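Second Progress Report to the Futmont Fund
Vinumden Community Kitchen and Pantry
22/09/2024

Dear friends at Futmont,

It's a pleasure to be writing to you again, and with a good deal more to tell than last time. When we sent our first report the old dining hall was still full of plaster dust and we were cooking out of two borrowed rooms across the street. We have since moved back in, and I can't tell you how nice it is to smell onions frying in there again!

Meals and groceries

We served 1149 hot meals between the spring reopening and the end of August, which is more than we had hoped for when we filled in your application. Lunch is still the busiest time by far, but the early supper has found its own crowd, mostly parents with small children and a few night-shift workers from the Blomqvist bakery who come in before they clock on. We also packed 828 grocery bags for people who would sooner cook at home. Fresh vegetables go first, then eggs. Canned beets, I am sorry to say, remain a hard sell, and we've asked our suppliers to go easy on them.

The renovation

Most of your grant went into the building, as planned. The new floor is down in the kitchen, the old drains have been replaced, and the serving hatch has been widened so that two people can work at it without bumping elbows. Painting took longer than we expected, mainly while we waited for a damp patch by the back door to dry out. We looked at quite a few colors for the hall (everyone had an opinion, and some had several) and in the end settled on a plain, warm white, which makes the place feel bigger and is easy to touch up.
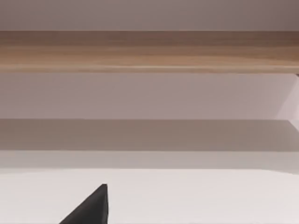

Cooking classes

We promised you one course this year and managed 2, the second thanks to a waiting list that kept growing. Between them, 21 people finished all the sessions, and several have asked whether they can come back to help teach. The soup evening was the favorite. The bread evening was more of a mixed success, as our larger oven runs hot at the back and we were still learning its ways, but people took their loaves home all the same and seemed pleased with them.

Money

Spending is close to the budget you approved. The drains cost more than the first quote, and we covered the difference by keeping our old shelving in the pantry for another year. The Flillus refrigerator was delivered in August and paid for in full. We have not touched the amount set aside for winter heating and would like to carry it forward as agreed.

What comes next

Over the fall we want to open for one extra lunch a week, start a third cooking course, and get the small garden behind the hall ready for spring planting. The ramp at the side entrance still needs a handrail, and we are waiting on a date from the builder. We'll send photos of the garden once there is something green in it.

Thank you, as always, for your patience and your kind notes. If any of you are passing through, please come and have lunch with us. There is always room for one more at the long table.

With warm wishes,
The Vinumden kitchen team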